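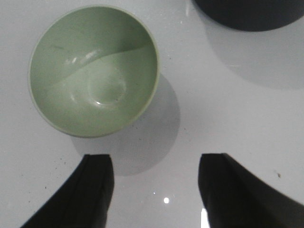
Green bowl, white table.

Last updated: September, 4:10 p.m.
Print this item | E-mail this item

Sampling season wraps up

Our tasting counters for Flomby crackers have closed after 3 weeks in the Skisard supermarkets, and the feet of our demo staff are grateful. Yanti Sitompul ran the team of five. She had planned on 60 loyalty sign-ups per store and got 95 at the Worno branch, where the counter stood between the shoppers and the only working exit.

The client, Pattinasarany, is pleased and would like the same again for its new dip. It would also like the staff to "smile more with the eyes." Lutz Brinkmann has asked for that in writing.

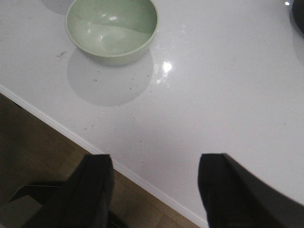

The bowl again, with the floor below.

Timesheets go to Pui-shan Shek by noon on the last day of the month. Parking receipts without a store name will be paid when Pui-shan feels like it. Aprons should come back washed, including the one from Worno.

Recent items
Wiesława Stępień joins the booking desk
New rates for evening promotions
Who still has the folding counter?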